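4. Filling the sample tubes

Set up the Kostard bench kit before you open any sample bottle. Spread the dark cloth supplied with the kit over a level table. Clear plastic parts go on top of it.

1. Wash your hands and put on gloves.
2. Rinse the tray with clean water and let it air dry. Do not use paper towels - they scratch the plastic.

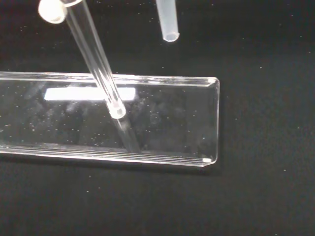

3. Write the well number and the date on each label before you fill anything.
4. Stand the tubes in the round holes of the rack.
5. Place the funnel in the first tube and pour slowly. Stop 2 cm below the top.
6. Cap the tube, then rinse the funnel before the next sample.

Caution: Never pour a sample back into its bottle.

Note: Order replacement funnels as part 1318.
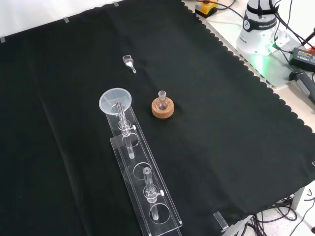 Written by Maite Zabala
Updated Jan 9, 2022

5. Storing and sending samples

1. Keep filled tubes upright in the refrigerator. Do not freeze them.
2. Send them to the Arroyo lab within 40 hours of filling. Tubes that arrive later are not tested.
3. Put one copy of the form in the box and keep the other.

Note: Wells deeper than 105 feet need the long form. From June on, the lab also asks for the pump model.

Caution: If a tube leaks, throw it out and take a new sample from the same tap.

Rinse the funnel again when you finish, spout down, and store it dry.

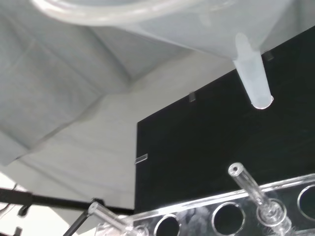
Maite Zabala

6. Reading your results

Results come by mail. Check the well number against your copy of the form before you read the table.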